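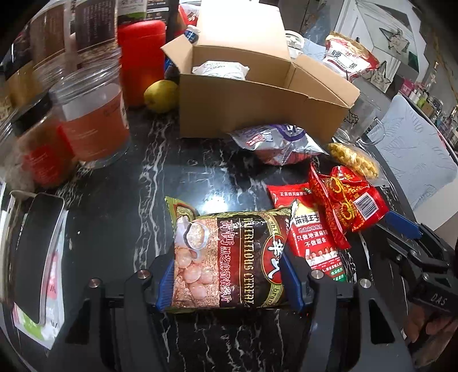
Wissam Jaber wrote:
You're pricing the cheap half. The hand tools are a rounding error next to the hours people will spend holding them, and I don't see the hours anywhere in your numbers.

They're in there, two lines down from the bottom, and I agree the number is too small. It's the number Boutros gave us. I left it alone because I wanted people here to see the quote the way we got it before I started fixing it.

For those who skipped the first page: we pack mixed snack boxes in Lostbridge. Cereal, nuts, puffed stuff, single-wrapped waffles, whatever the customer orders that month. Everything is soft, half of it is shiny, and the mix changes all the time. Boutros is the integrator. Their plan is that our own packers do the picking with hand-held grippers from Indau, the recordings get turned into something the arm can follow, and then a Derkari arm with the same fingers does it on its own. Quote covers 6 hand-held units, spare pads, software for a year, and "up to 1,000 recorded picks." The arm is a separate quote that we haven't been shown yet. That last part is what bothers me most.

crate_lid
Posted May 23, 2018

Never sign the first one without seeing the second one. We did a vision system that way. The camera part was very reasonable! Then came the enclosure, the lights, the guarding, and a mounting stand that cost more than the camera.

Also, 1,000 picks of what? If it's 1,000 of one bag, fine, you'll have a machine that's good at one bag.

pallet_jacqui

What crate_lid said about the picks. Ask them to put in writing how many per item, and what happens when you add an item. We change our line in March every year and every vendor acts surprised.

I'd also want to know why 6 units. Do you have six people to spare?

lowbay

We do not have six people to spare. We have two on a good day. I asked, and the answer was that four would be working and two would be backup, which tells me something about how often they expect the things to go down. Boutros didn't like it when I put it that way.

Dorsett_M

I'm going to be the one who disagrees. I've used this kind of tool, a different maker, for most of a year. They're simple, they're light, and a packer picks it up faster than you'd think. You squeeze, the fingers close, and you learn in one afternoon which items are going to be trouble. That alone was worth the money to us, and we never did buy the arm.

The backup units make sense too. Screws work loose, pads peel, somebody drops one. I'd rather have a spare on the shelf than stand around waiting on a parcel.

lowbay

That's useful, thanks, but look at what you just said. You never bought the arm. So you paid for a gripper project and ended up with a list of items that are hard to pick up. My packers can give me that list over coffee.

I'm not against it. I've had the loaner units on a table for a while now and I've tried to be fair to them. My trouble is that every time I ask a question about money I get an answer about the technology.

Some of what I need to know isn't even complicated. How long does a set of pads last when it's rubbing on film and carton edges all shift? They quoted 225 dollars for a replacement set. If a set lasts a season I don't care. If it lasts a week I care a lot, and with 6 units I care six times over. I asked for wear figures and they sent me a brochure.
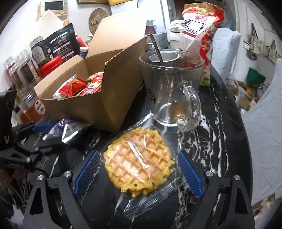

Then there's the wrapping itself. Clear film is slippery, it throws light back, and there's a crimped edge on these things that a person pinches without thinking. A finger pad has to come in from the sides and hold something thin and flat, and if it squeezes too hard I've got a waffle nobody wants to buy. What's the allowed damage rate? It isn't in the quote. I wrote it in myself, in pen, and it came back with my line gone.

And who pays for product? If we're going to handle real stock all day to make recordings, some of it is going to end up crushed. I put a line in for that too. I used 200 units of spoilage as a placeholder and have no idea if that's high or low.

Dorsett_M

Low, I'd say, if you're reusing the same bags until they look bad. Chips go first. Nuts last forever. Use expired stock or returns and the line goes away completely.

On the pads, fair point. We went through more of them than we were told. We also had one packer who squeezed like he was hanging off a cliff, and his wore out twice as fast as everyone else's. So the answer depends on your people and a brochure won't have it.

Wissam Jaber

Expired stock is only the same as fresh stock if it feels the same. Puffed bags lose air sitting around. If you record on tired bags and then run on fresh ones, the fresh ones are fatter and tighter and I'd expect trouble. Maybe somebody has done it and it was fine. I'd want to hear from them before I planned a budget on it.

Back to hours. lowbay, take whatever Boutros wrote for labor and add the time for laying out items, putting them back, charging, wiping pads, redoing the bad ones, and the person who decides which ones are bad. That last person is the expensive one and is never in the quote. In my experience it ends up being the best packer in the building, who is then missing from the line.

lowbay

That person would be Renata and if she comes off the line we miss the afternoon truck. OK. Adding it.

pallet_jacqui

Can I ask the dumb question. Why the arm at all? What's the actual problem? If it's that you can't hire packers, then a plan that begins by taking packers off the line seems like a strange place to start.

lowbay

Not dumb. It's hiring, yes. We run short for the holiday boxes and the agency people we get are gone in a few days. The owner saw the Derkari at a show, picking up bottles out of a bin. Bottles! Rigid, all the same, standing on a gray mat. He came home very excited. I've been asked to "get the plan together," so the decision is more or less made and I'm the one who has to make the numbers look like a decision.

crate_lid

Then your job is to make the first step small enough that it can fail without hurting anybody. Two units. Three items, and you pick the items, including the worst one. Fixed price. A number for damage, a number for missed picks, both signed. Arm quote attached, with the price held until you've seen results. If Boutros won't sell it to you in that shape, you've found something out for free.

Dorsett_M

Two is too few, I'll say it again. One breaks and you're down to half. Get three.

crate_lid

Three is fine. I'm not going to fight over one gripper.

tapegun

Late arrival, different angle. Nobody's mentioned the carton. We looked at something like this and getting hold of the bag was the easy part. Reaching down past the flaps with a tool that's wider than your hand, with other bags already in there, was where it all slowed down. Our packers sort of roll the last few items in with the side of the palm. No gripper I've seen does that. Ask to see them fill a box right to the top, including the last two items. Most demos I've sat through stopped at half full.

lowbay

Going on the list, and I feel silly for not having it there already. The Indau rep's demo was taking things out of a box. He did maybe a handful in each direction but it was mostly out. I didn't think about it at the time.

Wissam Jaber

Out is easier. Gravity isn't asking you for anything neat on the way out.

lowbay

Here's where I've got to. Posting it so you can all pick at it before I send it.

First stage: three hand-held units, no backup pool. Spare pads bought at the 225 price, with that price fixed for a year. Any set that fails inside a month gets replaced at no charge.

Items: one nut bag, one puffed bag, one wrapped waffle. Fresh stock for at least half the recordings, returns for the rest, and the two kept apart so we can see if Wissam is right.

The 1,000 picks get split by item in writing. Packing into the carton counts, taking out doesn't.

Damage and missed picks: two separate numbers, both theirs to propose, both in the contract.

Labor: ours, but written down properly, with Renata's time at what it costs to cover her.

The arm: quote in hand before we sign anything. Guarding, stand, install and training included, or listed as excluded so I know to go and price them.

I kept the 200 for spoilage. Dorsett thinks it's low, so I'll tell the owner it could go up.

pallet_jacqui

Add who owns the recordings. If you and Boutros fall out, you want to be able to take them somewhere else.

Dorsett_M

Good one. We didn't ask, and we couldn't.

It's a decent list. I still think you'll end up liking the tools more than you expect, but I'd have been better off with a list like that than with the handshake we had.

lowbay

Added the ownership line. It goes to Boutros tonight with a copy to the owner. If my pen marks disappear again I'll post both versions.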